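Bench Partners Wanted: Help Us Write Better House Rules for Working Beside Robot Arms

Trendetti is looking for 18 people to join us this September as bench partners. You don't need any experience with robots at all – if you have ever packed a box, sorted a drawer or folded a pile of laundry, you already know the kind of work we have in mind, and we would be very glad to hear from you.

Our Umeck group is rewriting the good practice guide our teams follow when a person and a robot arm share a bench. The old guide was written by engineers for engineers, and it shows. We want the new one tested by people who will tell us plainly when a rule is confusing, fussy or missing altogether.

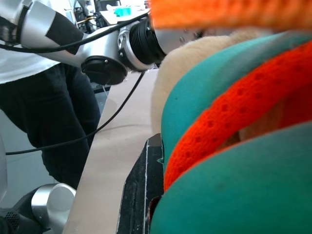
What you would be doing

You would spend your session at the bench with a trained operator, trying out draft rules one at a time. Where should a person stand when the arm is reaching into soft goods? How should hanging cables be routed? Who calls a stop, and in what words? Afterward we sit down together, usually with coffee, and go through your notes.

A good part of the guide deals with small things: how near closed fingers may come to a plastic item before the operator pauses, how worn fingertips get logged, and what must be cleared off the surface first.
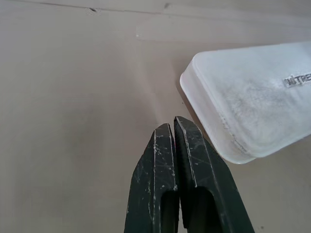
Photo: Trendetti / Baran bench trials

Who we are hoping for

Anyone over 18 who can stand comfortably for 20 minutes at a stretch and follow spoken directions in English. Please wear closed shoes, tie back long hair and leave rings and scarves at home. You may stop at any point and still be paid in full.

Pay and how to apply

Bench partners receive $300 for the full set of sessions. Write a few lines about yourself to Cornel Gavrilă at our front office and mention the Erik guide, as we call the new draft. Applications close on Friday at noon, and everyone who writes will get a reply.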